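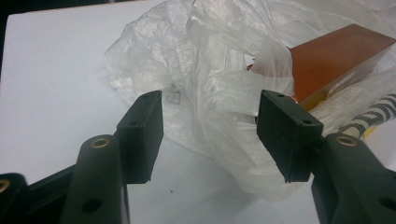 The second half of the equipment money has not been committed yet, and this report sets out how we propose to spend it and what we would like you to agree before we place orders. The plan we sent in February was built round one arm, one gripper and one set of rigid cartons. Since then the work has moved towards what arrives in a real returns parcel, and the shopping list has moved with it. A thin, see-through plastic bag, crumpled up over a box, is the sort of thing the fingers now have to deal with, and the flat black pads we fitted at the start of the project were chosen with cartons in mind. Most of the changes below follow from that.

Progress since the last report

The hand-held grippers have done more of the work than we expected. We planned to use them for a short trial and then move everything to the arm, but they let two people work on separate benches without booking time on the cell, and they cost very little to keep going. We now have four of them in use. The printed parts wear at the joints and we replace them ourselves. The threaded inserts have held up well and we have no plans to change the supplier, which is Stestik.

The arm itself, bought from Urar in the first round, was installed and passed its safety check. It is used mainly in the mornings. The mounting plate had to be redrilled because the hole pattern on the bench did not match the drawing, and that cost us a little over a week. The redrilling was done in the workshop here and does not appear as a charge to the project.

Recording sessions on mixed items are going steadily. We have 400 sessions stored and checked, which meets the figure agreed for this stage. Sessions with rigid boxes were finished first. Those with film and soft packaging are slower to set up, as the bench has to be arranged afresh each time and it is hard to put a bag back the way it was.

What we have spent

The arm, controller and stand came in on budget. Cameras were slightly under. Printing material and fixings were over, mostly because we changed the finger design twice in the spring. The overspend has been covered from the camera line and no transfer is needed. A full statement from the finance office will follow separately in the usual format.

One item in the original plan has not been bought at all. This is the vacuum cup set, which was priced on the assumption that every item would have a flat face. We tried a borrowed set on the film packaging and it pulled the bag into the cups. We would like to drop it and put the money towards fingers and pads.

What we propose to buy

Replacement pads and arms. The present pads are held on with screws through small holes, so they can be changed without touching the rest of the hand. We want to order a softer pad in two thicknesses and try both before buying a full quantity. Pirnine have quoted for a small batch and will hold the price until the end of the quarter. We asked Kasprzak for the same thing and their unit cost was lower, but they would only supply in large lots, and we do not want a cupboard full of a pad we have not tested.

A second arm. This was marked as optional in the original plan. Our view is that it should stay optional for now. The present arm is not fully booked, and a second one would need its own guarding and its own space, neither of which is in the budget. We would rather come back to this once the softer pads have been tried.

Bench lighting. The present lighting comes from above and is fine for boxes and tubes. On clear film it puts bright lines along every crease, and the folds are difficult to tell apart from the edges of whatever is underneath. Two low side lights on clamps would be enough to find out whether this can be improved cheaply. The sum is small and we mention it only because lighting was not a line in the approved budget.

Spares. We underestimated these. The hand-held grippers need a spare set of arms and rails each — at present a broken part means taking one from another unit. The arm needs a spare cable set, as the lead time from Urar is 12 weeks and a failed cable would stop the cell for all of that.

Consumables. Bags, boxes, labels and printed tubes for the bench have been bought out of petty cash so far. We suggest giving them a proper line. The amounts are minor but they come up every month, and it would save a good deal of form filling.

Timing

If the changes are agreed, the pads and lights can be ordered straight away. Fitting them will take a day or so per hand. We would then repeat a part of the soft packaging work with the new pads so that the two can be compared on the same kinds of item. The spare cable set should be ordered at the same time as the pads, given the wait.

Risks

The main risk is that the softer pads wear out quickly. We have no figures of our own yet and Pirnine's figures are for a different use. If they turn out to need changing every few weeks, the running cost will be higher than shown in the table we sent, and we would report that before ordering more.

The other risk is staff time. Torben Hagedorn looks after both the cell and the printed parts, and he is already doing almost four days a week on a post that is funded for three. The purchases above should take some of the repair work away, but not all of it. We are not asking for extra staff money in this report. We may need to in the next one.

Decisions requested

We would be grateful for your agreement to drop the vacuum cup set and move that sum to pads and spares, to add lines for bench lighting and consumables, and to carry the second arm forward as an optional item. The quotes from Pirnine, Kasprzak and Urar are attached.

July 29, 2018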